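Chapter 6
Keeping Papers in Order

Learning aims

By the end of this chapter you should be able to:
explain the difference between a current record and a closed one;
choose between filing by name, by date and by subject;
set up a small filing system and write a guide to it;
decide how long a document should be kept.

6.1 Why offices file

Every office, however small, produces papers that somebody will want to see again. A supplier queries an invoice. A tenant asks for a copy of an agreement. A new member of staff needs to know what was promised to a customer before she joined. In each case the work cannot go on until the paper is found, and the time spent looking for it is paid for by the office.

Filing is the practice of putting papers away so that a person other than the one who put them there can find them. The second half of that definition matters. A clerk who keeps everything in a heap and can lay a hand on any sheet in it has a good memory, but the office does not have a filing system. When the clerk is on leave, the heap is of no use to anyone.

Consider the case of Conberg, a firm of heating engineers with 40 employees. Until Beathag Skinner took over the front office, job sheets were kept by the engineer who had done the work. Customers, however, rang up and gave their own names or the address of the building. Staff had to ask each engineer in turn. Skinner moved the sheets into one series arranged by customer name, with a card index of addresses beside it. There were 800 sheets to move, and the work was finished in June. We shall return to Conberg in section 6.4, when we look at cross-references.

6.2 Current and closed records

A record is current while work on it is still going on. It is closed when no further action is expected. The two kinds should be stored apart. Current records belong within reach of the people using them, in folders that can be taken out and put back many times a day. Closed records can go into boxes in a store room, provided that the boxes are labelled and listed.

For current records the upright holder is often the most convenient. Folders stand on edge, so one can be drawn out without lifting the others, and colour can be used to tell one class of paper from another. 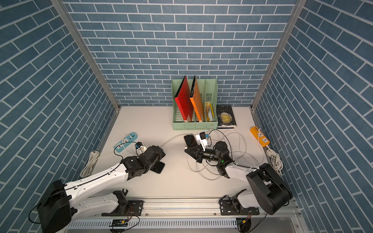
Figure 6.1 Folders stored upright in a four-compartment organiser.

Colour should never be the only guide. Some readers cannot tell red from green, and a folder of the right shade may be out of stock when a new one is needed. Each folder must also carry a written title, in the same place on every folder and in the same style — surname first, for example, or year first.

Small offices sometimes let the holder fill up until closed papers crowd out the current ones. A regular review prevents this. At Stolik, a lettings agency, Deming Deng goes through the desk folders every 2 months and moves anything closed to the store room. He enters each transfer in a register, giving the title of the folder, the box number and the date.

6.3 Choosing an arrangement

Three arrangements are in common use. Filing by name suits correspondence with customers and patients. Filing by date suits minutes, receipts and anything that is asked for by year. Filing by subject suits policy papers and research notes, but it needs a written list of subject headings, and one person must have charge of the list.

Before choosing, find out how the papers are asked for. Keep a note of every request over two weeks and write down the words the enquirer used. If most people give a name, file by name.

Activity 6.1

Choose one drawer, shelf or desk holder at your place of work or study. List the titles of the folders in it and mark each one current or closed. Compare your list with a partner's and discuss any folder you found hard to place.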